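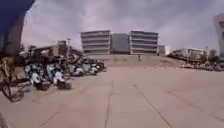 Babita Mittal wrote under my earlier post that a costmap filling up on bare pavement is nearly always a projection problem, and that I should stop touching the planner until I had ruled that out. I've now spent a week on it and I'm only partly convinced, so I'm asking again with more detail.

Local costmap marks slab joints as obstacles, and treats parked scooters as a wall
Posted by Salim Mussa, 7 March 2022

The robot is a small four-wheeled outdoor base. It has to cross the plaza at Plelside, from the parking side over to the terrace. The ground is large pale concrete slabs with thin dark joints between them. There is a row of parked scooters and bikes on the left and a lot of open ground everywhere else. A person could walk it blindfolded. My planner can't.

Setup:
Stereo camera from Zitomura, front mounted, tilted slightly down
Ground segmentation network running on the color image
Petisetti costmap layer, which takes the segmentation mask plus depth and marks cells
Reuter local planner on top, stock settings except for speed limits
Wheel odometry and IMU fused, GPS for the global position

What goes wrong:

First, the segmentation labels parts of the joint lines as "not ground." It's worst on the long diagonal joints. Those pixels get projected onto the map and I get thin strips of occupied cells. Inflation then makes them fat, and the robot slows down, turns along the joint and follows it until the strip clears. In one run of 37 crossings it stopped completely 11 times and each time the map showed a strip across the path.

Second, the scooters. Up close they come in as separate objects. Farther down the row they merge into one long blob, and the blob bulges out toward the middle of the plaza by much more than the scooters do. The robot swings wide to the right. When it gets closer the blob shrinks, and it swings back. The track on the map is a big lazy curve where it should be straight.

Things I have tried:

Raised the segmentation confidence threshold. This helped with the joints, and then a curb on the far side disappeared from the map, so I put it back.

Lowered the inflation radius. The robot goes through more often but passes the scooters closer than I like.

Redid the extrinsic calibration between camera and base. Small change in pitch. The strips moved a little and did not go away.

Turned off the mask and used depth only. The joints were gone from the map. The scooter bulge was still there.

That last test is why I don't think it's all projection. If the camera pose were wrong, I'd expect the depth-only map to be bad on the flat ground too, and it looks fine there.

I should add that the map is updated from each new frame and old cells are cleared by raytracing. Total delay from image to costmap is 300 ms by my own timing, measured with the robot standing still on the bench.

Is there a standard way to handle dark lines on pavement, or do I have to retrain the network? And is the bulge in the scooter row a depth problem or a costmap problem?

Babita Mittal

Your depth-only test is a good one and I take back part of what I said. These are two separate problems and I'd fix them separately.

Joints. The mask should not be allowed to create an obstacle without any support from geometry. A dark line in flat concrete has no height. Your depth data already knows this, and the way you have it wired the mask wins every time the two disagree. Change the rule for writing a cell:

If the mask says not ground and the points in that cell rise above the fitted ground plane, mark it occupied.
If the mask says not ground and the points are flat, give it a raised cost but do not mark it lethal.
If the mask says ground and the points rise, mark it occupied. Trust the depth here.
If there are no valid depth points in the cell, leave it unknown.

The Petisetti layer can do this, but the option is under the fusion settings and the default is "any source marks." You want the weighted mode. Set the raised cost low enough that the planner will drive across one strip without thinking about it. If you set it too high you get what you have now, with the robot following the joint because going along it is cheaper than going over it.

Fit the ground plane per frame, from the near part of the image, and smooth it over a few frames. Don't use the fixed plane from your calibration. The base pitches when it brakes and the fixed plane is then wrong for exactly the frames where it matters. I suspect the curb you lost will come back too, because a curb has height and you would no longer be depending on the mask for it. Check that one on foot with the robot in manual before you trust it.

You may still want to retrain later, with frames that have joints and cracks labeled as ground. It is worth doing and it's slow. I would not make it the first step.

Scooters. The bulge is stereo noise. Depth error grows with the square of the distance, so an object at twice the range has four times the spread along the viewing ray. You are looking down a row at a shallow angle, and mirrors, handlebars and thin frames are bad for stereo matching to begin with. The matcher also smears foreground depth onto the background behind it. All of that lands in the costmap as a long smudge.

What to do:

Cut the marking range. You don't need to mark obstacles at the limit of the sensor if you drive at walking speed. Let the far part of the view clear cells and not mark them, if the layer allows it.
Drop points at depth edges. Most stereo drivers have a filter for this, under a name like "speckle" or "shadow."
Require a cell to be hit in 3 frames before it is marked lethal.

The last one adds delay, so do the arithmetic with your own frame rate and stopping distance before you turn it on. A person walking out from between two scooters has to be marked in time. If the numbers don't work, keep single-frame marking inside a short radius and use the frame count only beyond it. That is what I run.

gravelpath

just turn the inflation down and raise the max turn rate, the planner will sort it out. I had the same thing in a parking lot and it was the inflation. also you can mask out the bottom left of the image if part of the robot is in it, that got me once

Salim Mussa

I tried the inflation, it's in the post. I'd be careful with the turn rate on an outdoor base with a load on top. The image mask is a fair point and I do have one set.

Babita, I switched the fusion mode and added the per-frame plane fit. The strips are still in the map as light gray but the planner drives over them. No full stops so far. I have not done the frame count yet and I want to ask about it. My delay figure is from the bench. Does it matter that I measured it standing still?

Babita Mittal

Yes. On the bench the transform lookup is always correct because nothing moves. When you drive, check which timestamp the costmap layer uses to place the points. If it uses the time the message arrives and not the time the image was taken, every point gets placed with a pose that is too new. Driving straight, that pushes obstacles away from you. Turning, it swings them sideways, and the farther they are the more they swing. Your robot turns right, the row shifts, the planner sees the shift and corrects.

Easy test: spin in place at a steady slow rate with something tall and thin in view, such as a lamp post. Watch the map in the odometry frame. The post should stay in one spot. If it moves with the spin and comes back when you stop, it is the timestamp.

okonek_b

Adding one thing on the planner side. The Reuter planner has a path alignment weight and a goal alignment weight, and in the stock settings both are low compared to obstacle cost. On a big open area that means it will take a wide detour to avoid a slightly gray region. In a hallway you never see this because there's nowhere to go. Bring the path alignment up in small steps after the map is clean. Don't do it before, or you'll be tuning against noise and will have to do it again.

Also log the costmap along with the camera. It makes big files, but you can replay the same crossing with different settings and you aren't out there every afternoon hoping the light is the same. Overcast and full sun gave me very different masks on pale concrete. Shadows under parked vehicles were the worst part.

Salim Mussa

It was the timestamp. The spin test showed the post sliding off to one side and coming back when the robot stopped. The driver was stamping on arrival. I changed it to capture time, and most of the swing past the scooters is gone even with the marking range where it was. I've shortened the range as well and turned on the edge filter.

The frame count is on beyond the short radius only, the way Babita described. I haven't touched the path alignment weight yet. I'm recording crossings in different light first and will add the settings file to this thread when I have one worth sharing, probably in May.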